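How to Check a Used Fly Reel Before You Pay

Sellers love the words "barely fished." I don't believe them, and you shouldn't either. Ask for the spool off.

Pull line against the drag at its lightest setting, then tighten it 2 clicks at a time. A stutter at low tension won't go away with oil, whatever the listing says.
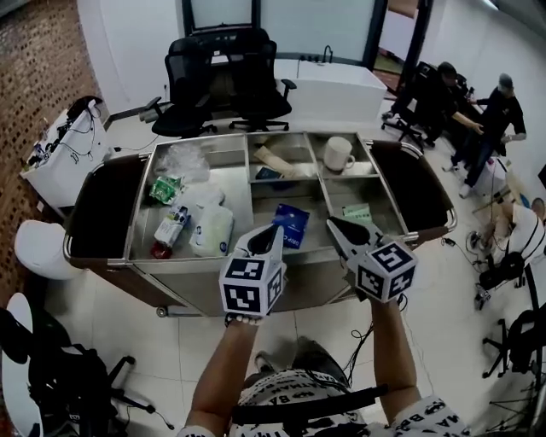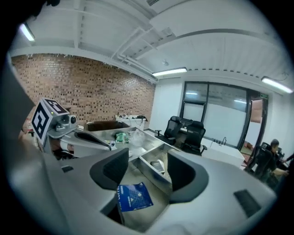

Top: two grippers and a steel cart. Bottom: black finger pads, with a blue booklet underneath.

Next, wiggle the spool on its spindle. The Indberg I bought last June had play I could feel with gloves on. "Sealed drag" is another claim I'd want proven. Look for salt crust around the cap.

Backing gets swapped for cheap stuff, so strip off a few yards and tug hard.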